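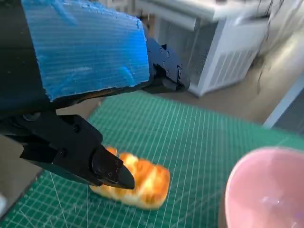 3.2 What counts as a roll

Before any tray could be scored we needed to agree on what was being scored, and this took longer than the baking. Recipes use "roll" for anything that fits in one hand and is not a cookie. Our three bakers used it for whatever they had made that morning. We settled on a working definition: a single piece of yeasted dough, longer than it is wide, meant to be eaten by one person without a knife. Whether one person did eat it, we leave to Section 5.

Figure 4 shows a roll from the group we call segmented. The top is glossy and deeply browned, and it fades to cream and yellow down the sides and at the base. Paler creases run between the darker ridges. Rolls like this gave the graders the most trouble, as our shade card (Appendix B) assumes that a crust has one color. A segmented crust has at least two, and graders tended to score whichever one they liked better.

Figure 4. A segmented roll, oval in outline, with shiny orange-brown ridges and paler creases. Part of a pink bowl is at lower right.

We first tried averaging. Each grader gave one number for the ridges and one for the creases, and we split the difference. The result was a set of scores under which a handsome roll and a badly scorched one came out the same, a finding we chose not to publish on its own. The Gilbert procedure, which we adopted in June, scores the ridges only and records the creases as present or absent. It throws away information - quite a lot of it - but two graders working in separate rooms will now usually write down the same thing.

Lighting remained a nuisance. A glossy top picks up highlights, and a highlight reads as a lighter bake. Graders were told to tilt their heads until the shine moved. Most did this without complaint. Decha Rattanakul, who graded more trays than the rest of us together, asked that the instruction be reworded so that it could be followed with dignity, and the wording in Appendix B is his.

In all, 63 trays were scored under the Gilbert procedure, and the 3624 scores they produced are the basis for Table 2. Rolls that had joined their neighbors in the oven were pulled apart and scored separately, with the torn side ignored. Each roll rested for 60 minutes before grading. We had planned to test shorter rests as well, but unattended rolls at Karby had a way of leaving the sample early, and we did not have the heart to call this attrition.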